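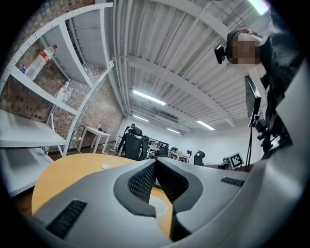 **How Things Are Made: Shelves and Walls**

# Why do metal shelves have so many holes?

Look at the white metal shelves. Along the edges there are rows of small holes. Did somebody drill them by mistake? No! The holes have a job.

## One shelf, many heights

A shelf unit has tall posts, called **uprights**. The flat parts where we put our things are the shelves. In many metal units, the shelf is joined to the upright with small bolts or hooks, and these go through the holes.

Now imagine you have a tall bottle. It wants to stand up, but the next shelf is too low. You can lay the bottle on its side, or an adult can take the shelf off and fix it again a few holes higher. With only one hole in each post, the shelf would have only one place to live.

## How the holes get there

My neighbor Josefina Carrasco worked for many years at Stelerwood, a small factory in the town of Holloway. She explained to me how it goes.

1. A long strip of flat steel comes from a big roll.
2. A machine called a **punch** pushes down on the strip, very hard and very fast. Each push cuts out little round pieces.
3. Other machines bend the strip, so it becomes stiff.
4. The metal gets its paint, often white or gray.

The little round pieces fall in a box under the punch. They are melted and used again. Josefina once kept 281 of them in a jar, and her grandchildren used them as play money.

## Why bend it?

Try this with a sheet of paper. Hold it flat by one short side – it hangs down. Now fold it along the middle, from one short side to the other, and hold it again. It stays much straighter. Thin steel gets stronger from a fold in the same way.

## And the wall behind?

The shelves have an open back, so you can see the bricks: tan, reddish and gray. The color of a brick comes mostly from its clay and from how hot the oven was. Bricks are put together with **mortar**, a gray paste of sand, cement and water that becomes hard.

## Try at home

Cut 2 strips of cardboard and make 13 holes in each, always with the same space between them. Stand them up in modeling clay, side by side. Push a pencil through one hole in each strip. Can you move your pencil "shelf" higher? What happens if the holes are not at the same height?

*Drawings for the cardboard shelf: Gwendolyn Szabo*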